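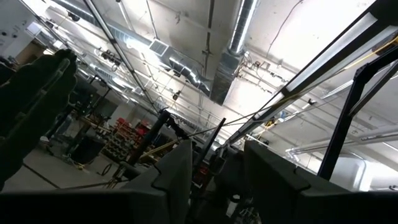 Izzati Lubis

Cómo leer un informe sobre la enseñanza de la música sin tragárselo entero

Cada cierto tiempo llega a la sala de profesores un informe que asegura que aprender un instrumento mejora las notas de matemáticas. El director lo reenvía con tres signos de exclamación, alguien lo cuelga en el tablón y en junio aparece citado en el proyecto de centro. Doy clases de música en secundaria y me convendría que fuera verdad. Precisamente por eso desconfío.

Lo que sigue es el método que uso para revisar estos documentos. No hace falta saber estadística, aunque sí tener el PDF completo y una tarde libre. Con la nota de prensa no basta.

Paso 1. Busque quién paga

Vaya a las últimas páginas, donde suelen estar los agradecimientos. Si el estudio lo financia una empresa que vende teclados o licencias de una aplicación, apúntelo en el margen y siga leyendo. Que haya un interés detrás no convierte los datos en falsos, pero cambia lo que uno debe exigirles. El informe que usaré como muestra circuló mucho por mi zona y lo encargó Serkov, que vende a los colegios el programa de iniciación instrumental Idard. Ese detalle ocupaba una línea en la página 6, en cuerpo pequeño.

Paso 2. Averigüe a cuántos alumnos midieron de verdad

Suele haber dos cifras: la de inscritos y la de quienes terminaron. La primera va en el titular. En el informe de Serkov se hablaba de 3492 alumnos participantes, y con eso se quedó todo el mundo. En la tabla de resultados aparecían 1120. ¿Y los demás? Una nota decía que «no completaron el itinerario». Puede que se mudaran, puede que se aburrieran, puede que suspendieran tres asignaturas y los padres los sacaran de violín. Si los que se van son los que peor rinden, la media de los que quedan sube sola, con violín o sin él.

Haga la resta y escríbala al lado del titular. Si el informe no da las dos cifras, pídalas por correo. A mí me contestaron una vez, con un folleto.

Paso 3. Pregunte con quién los comparan

Un grupo que estudia música y mejora no demuestra nada por sí mismo, porque los niños de once años mejoran en casi todo de septiembre a junio. Hace falta otro grupo parecido que no la haya estudiado. Mire cómo se formó:

– Si fue por sorteo, buena señal.
– Si las familias eligieron, tenga cuidado: quien paga un instrumento y lleva al niño a ensayar a menudo paga también otras cosas.
– Si son «los alumnos de otros centros», busque qué centros. En el caso que comento, el grupo de música venía casi entero de Grestden, un colegio con horario ampliado, y el de comparación, de donde se pudo.

Paso 4. Traduzca el porcentaje

«Un 7 % más en comprensión lectora» suena estupendo hasta que uno pregunta un 7 % de qué. ¿De la nota media? ¿De los aprobados? Si una clase tiene una media de 6 sobre 10, subir un 7 % son cuatro décimas, menos de lo que yo misma puedo variar corrigiendo un examen un viernes por la tarde. Pase siempre la cifra a puntos de la escala original. Si no puede porque falta la escala, ya tiene usted una respuesta.

Paso 5. Siga una cita hasta el final

Elija una sola, la que sostenga la frase más rotunda, y vaya a la fuente. Lieven Koster, que da Lengua en mi instituto y tiene más paciencia que yo, tiró del hilo de «está ampliamente demostrado que la práctica coral reduce el abandono escolar». La nota llevaba a una ponencia, la ponencia a un resumen y el resumen a un artículo de opinión en una revista de padres. Tardó dos horas. Esto no prueba que los coros no sirvan, solo que esa frase no la sostenía nadie.

Paso 6. Escriba qué queda en pie

Media página, con verbos modestos. En nuestro caso quedó algo así: un grupo de alumnos que siguió el programa hasta el final obtuvo notas algo mejores que otro grupo que quizá no era comparable. Llévelo al claustro antes de que se vote el presupuesto, con las dos cifras del paso 2 bien visibles.

Le dirán que está tirando piedras contra su propio tejado, y a mí me lo dijeron. Mi respuesta es que, si la hora de música depende de que suban las notas de matemáticas, el año que no suban nos la quitan – y ya hay quien lleva la cuenta. Prefiero defenderla porque se aprende música.

Si tiene el informe en papel, fotocopie las tablas antes de devolverlo. El nuestro desapareció del tablón en una semana.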